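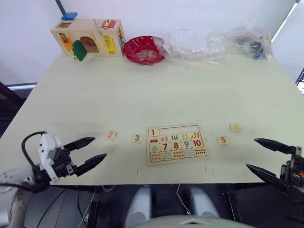 Fig. 1. The number board with tiles 2 to 5 out on the table, the left gripper open.

Our project at Kodgate set out with a modest wish – to gather enough good examples of one small job that a learning system could pick it up by copying us. The job is putting number tiles back into a children's puzzle board. We named the set Grutevmont, after the hill behind our dorms, and by the end of April it held 162 recordings made by steering the two arms by hand, 119 of which we kept for training.

I should say a little about the throwing away, as it took up more of our evenings than anyone had planned for. We dropped a recording if the person steering stopped for a long think in the middle, or if a tile was pushed into place with the side of a finger, even when it went in beautifully.

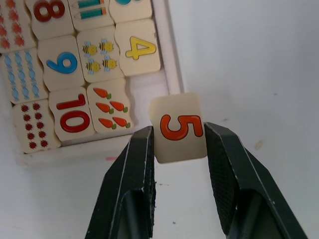 The wrist views turned out to be dear to us when we sorted the grasps. A tile can be pinched quite firmly and still be turned sideways to its slot, and from the head view we often missed that until the very last moment. So we went back and labeled the tile's angle at the grasp in 63 of the recordings, a slow job, but a pleasant one with tea.

2 comments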